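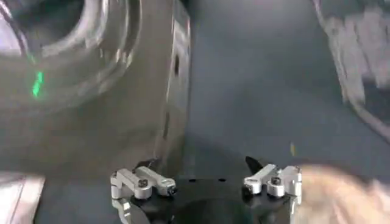 Brushed finishes on aluminium are usually specified by grit number and stroke direction, and most earlier work on how people judge them has used flat sample plates. Flat plates are easy to make and to light, but they leave out the features that interrupt a brushed surface on a finished part. Brushed aluminium in use is bent into brackets, rounded at the ends and pierced for fixings. In Figure 1 a round screw head sits in the middle of each silver link, and the links end up beside dark parts that differ strongly from them in tone. We therefore asked whether a fixing in the middle of a brushed face changes how even the finish is judged to be.

Two sets of samples were prepared at the Weston workshop. The plain set was brushed along its length and left without holes. The fixed set was brushed in the same way, then drilled at the centre and fitted with a screw. Both sets were cleaned with the same solvent and handled with gloves until the sessions were over. The brushing was done by one operator on one belt, as a change of operator had spoiled our pilot samples the previous November.

There were 28 participants, none of whom worked in metal finishing. Each person saw every sample under a diffuse lamp and then under a narrow one, with a short break between the two. They rated evenness and brightness on a printed scale and could tilt the sample holder as they wished. Ratings from 2 participants were left out of the analysis because their sheets were incomplete.

Under the diffuse lamp the two sets were rated much alike. Under the narrow lamp the fixed samples were judged less even, and the written comments suggest why – several people described a bright patch next to the screw and treated it as a fault in the brushing. Brightness ratings did not follow the same pattern. Dalen reported a similar split between evenness and brightness for painted panels, although those panels had no fixings and were viewed from further away.

We did not vary the size of the screw or the depth of the hole. Samples from the Brallen supplier, which arrived with a coarser grain, are treated separately in Section 4.

8/3/19
By Ketsara Chareonsuk
58 shares
4 comments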